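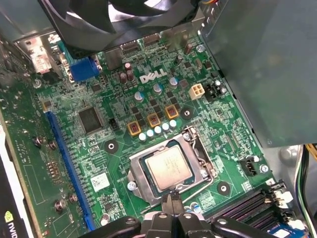

Visit report: a day at Bredidley, looking at arms for our repair benches

I came home with a notebook full of prices, a bag of leaflets and a much better idea of what we should be asking for next year. Bredidley opened its workshop to repair shops and school IT departments for the day, and Qianru Tan and I went up together. We've been talking about automating part of our desktop refurbishing since April, mostly over lunch, and it was high time we saw somebody doing it!

Getting in

The building is behind the bus depot and the sign is small, so allow extra time if you go. Coffee was good. Hanyu Zheng, who manages the floor, met us at the door and took our group straight to the benches, no slideshow, which I loved.

The processor bench

I could have stayed here all day. The job is old office desktops, opened up, with the arm working down inside the case at the processor socket. A Dell board with its green PCB was on the bench when we got there, and it's a tight place to work: power supply hanging over one side, memory slots right next to where the fingers need to go, a retention lever that curves down along the socket. Our own benches see machines very much like it, so I was taking notes as fast as I could write.

What I hadn't budgeted for in my head was reach. I had been comparing arms by payload, and a processor weighs next to nothing. Guangming Hou, who does the bench setup, told me to forget payload and measure the cases instead: how deep the board sits, what overhangs it, and how much room the gripper body needs once the fingertips are at the socket. Slim fingers cost more and wear faster, he said, and they are still where he would put the money. Qianru is going to measure our usual cases before we ask anyone for a quote.

The other thing is the wrist camera. Bredidley mounts one on every arm, and Guangming would give up a lot of other things before he gave that up. On the quote sheets we've collected so far it's an extra line, and I had been crossing it out to save money. I've put it back in.

Money talk

Chenxi Ren handles purchasing and gave the session I had come for. She was very open about what went wrong the first time. They bought the arm, and then found they had nothing left for fixtures, spare fingertips or training, and the arm sat under a sheet for three months. Now she splits every request into four parts: arm and gripper, fixtures, spares, and people's time. If one of those is blank she sends it back.

Her notes on suppliers, as I got them down:

Nolix – higher price, two-year service plan included, spare fingers kept in stock.
Fakir – cheaper arm, service billed per visit, camera sold separately.
Orunier – will lease, with training in the monthly fee. Lead time can be up to three months.

I was all set to argue for Fakir before this visit, and now I'd like to see a lease figure from Orunier next to it. Leasing would let us try one bench without going to the board for the full sum – and we could find out which of our cases are just too cramped.

Questions from the group

Somebody asked whether you could start with secondhand equipment. Chenxi said yes for the arm, no for the gripper, and get the controller's software license in writing before you pay. Boyang Jin from our own stockroom had sent me along with a question about static protection, and the answer was that it goes under fixtures in the budget: mats, grounding and the right fingertip material. I would have missed that completely.

Still to do on our side

Case measurements (Qianru).
Quotes from all three suppliers, same four headings.
Ask Boyang which desktop models we expect most of next year.
Find out if the back bench can take the weight, and where the power would come from.

Hanyu says they'll run another open day if enough people write in, so please write in. I'd go again tomorrow, and I'd bring a tape measure.

Posted 2023-12-29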